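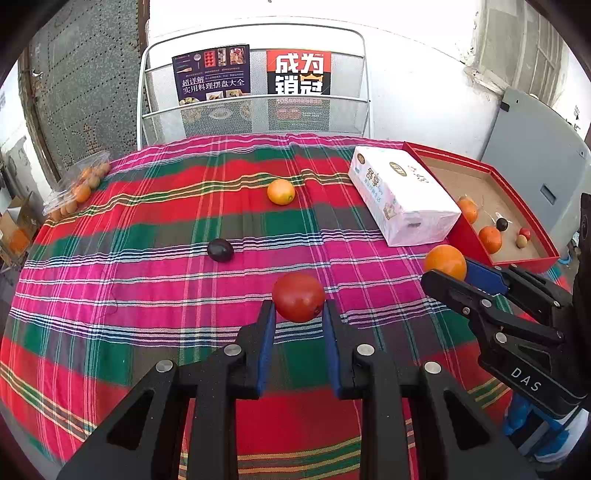
Plaltex Workplace Services -- Kitchen and Canteen Team

How to sort the fruit delivery

The fruit comes on Sunday evening, which suits the driver and no one else, so by the time the first of us gets in it has had a night to think about its future. Your job, if your name is on the rota, is to get it out of its packaging, sorted and on display before people start arriving and eating it out of the box like foxes.

Allow yourself longer than you think. Chia-hao Kan can do the lot before the kettle boils, but Chia-hao used to work on a market stall and the rest of us need to sit down halfway through.

What you need

The table with the checked cloth on it
The red tray
A couple of bowls from the cupboard under the sink
A damp cloth and a dry one
Tissues
A bag for the compost

Leave the cloth on the table. It is pink, red and green with several other colours running through it, and it hides tomato juice better than anything we have ever owned. It also hides small dark plums surprisingly well near the folds, so run a hand over it before you shake it out.

1. Get the box on the floor

Keep the delivery box on the floor next to the table and lift things up from it a few at a time. The temptation is to put the whole box on the table and tip. Please don't. Oranges roll, and they roll in the direction of whatever you can't move. We have had to take the kickboard off the units twice to get them back.

Cardboard on the floor also means the bottom of the box, whatever state it's in, stays off the cloth.

2. Spread out before you sort

Put a few pieces on the cloth with proper space between them. An orange here, a plum there, a tomato in the middle. It looks daft, as though someone had started laying out a chess set and lost interest, but you can turn each one over and see what's going on underneath. Fruit is always at its best on the side facing you.

Yes, the tomato counts as fruit for these purposes. We've had the email about it. It goes on the table with everything else and gets sorted with everything else.

3. Check each piece

Pick it up lightly, turn it once, put it down. You're looking for:

Oranges: soft patches, any powdery green, and a smell like the back of a cupboard. Scuffs on the skin are fine. An orange that feels light for its size is usually dry inside, so put it aside for juicing.

Plums: a split near the stalk. A bit of give is what you want. Dark ones are harder to judge by eye, so trust your thumb, but trust it gently. A plum that wasn't bruised when it arrived can very easily be bruised by the person checking it for bruises.

Tomatoes: cracks round the top, wet spots, wrinkling at the shoulders. Hold them from the sides and don't squeeze. If you're wondering whether you're squeezing, you're squeezing.

Small orange fruits in the clear plastic tub: leave the lid shut and look through it first, including from below. If they all look sound, the tub can go out as it is. If one has gone furry, open it, take out the offender and the ones touching it, rinse the rest and dry them. Some weeks these are kumquats and some weeks they're very small tangerines. Find out which before you tell anyone they can eat the skin.

4. Make three groups

Good now goes on the red tray. Good by midweek goes in a bowl on the shelf, away from the window. Everything else goes to compost or to Gemma Zuccaro, who makes chutney and is less fussy than the chutney would suggest.

If you can't decide between the first two, go for the tray. Things on the tray get eaten. Things on the shelf get forgotten and then found.

5. Load the tray

The tray is shallow, so one layer only. Oranges first and towards the sides, then the plums and anything small in the gaps. Leave some of the base showing. A crowded tray means people have to dig, and digging is how the tomatoes get it.

Take off any string, nets and paper twists as you go and put them straight in the bin. They have a way of ending up back on the tray, draped over the fruit as if somebody meant it.

Don't stack tomatoes on oranges. Don't stack anything on tomatoes. Keep plums away from the rim, where they get caught by sleeves.

6. A word on presentation

There is a book on plating in the magazine rack behind the table, the navy one with the pans and the beautiful dinners on the cover. You're welcome to consult it. Taras Derkach did, and for one memorable week in August we had a fan of sliced orange with a plum in the middle that everyone admired and not one person was prepared to touch. It was still there on the way home, slightly curled.

Whole fruit, single layer, tray turned so the reds aren't all at one end. That is as far as we go.

The red book next to it is about becoming a sales champion. It has no fruit in it -- Cheuk-hei Kong has read it all the way through to check.

7. Finish off

Wipe the tray rim with the damp cloth, then dry it. Tissues stay on the table within reach of the plums. Stand the box up if it's fallen over; it will fall over again, but you'll have done your bit.

Flatten the delivery box if it's empty. If there's still fruit in it, fold the flaps in loosely and slide it under the table for a top-up at 2 o'clock.

Compost goes out the same day. The same day, Yu-ting.

Questions we get

Should I wash everything? No. Wet oranges sulk and wet plums go off. People can wash their own at the sink, and there is a sign telling them to that has been ignored continuously since we put it up.

Can it go in the fridge? Plums and the little citrus can, once they're ripe. Oranges needn't. Tomatoes lose their flavour in there, and there's no room in any case, what with the oat milk.

Who do I tell if the delivery is short or squashed? Ring extension 239 before you throw anything away, and keep the worst piece to one side. The supplier will ask how bad it was, and it helps to have it in your hand when you answer.

How long does a full tray last? Until somebody forwards the message to the second floor.

Swaps to the rota go through Yu-ting Cheng, in writing, by 5 the day before.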